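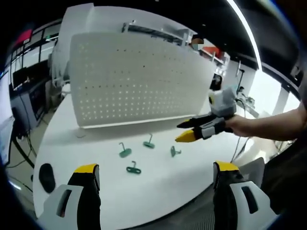
Some readers of our last booklet wrote in to say they'd lost a hook behind the bench before the board was even up, so please, lay yours out on the table first.

Fitting the hooks to your Lolemar pegboard

1. Stand the board upright on a flat table and choose your row.

2. Press each green hook in by its base until it sits flush.
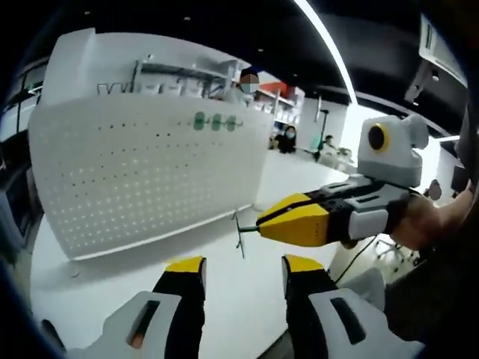 3. Leave 2 holes free between neighbours (you'll be glad of the elbow room later on!).

Caution: hang nothing over 5 kg from one row.

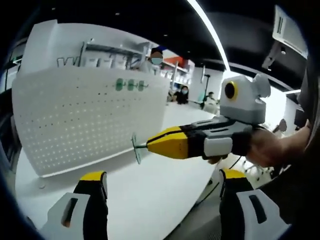
4. Give every hook a gentle tug, and save your favourite colours of handle for the front.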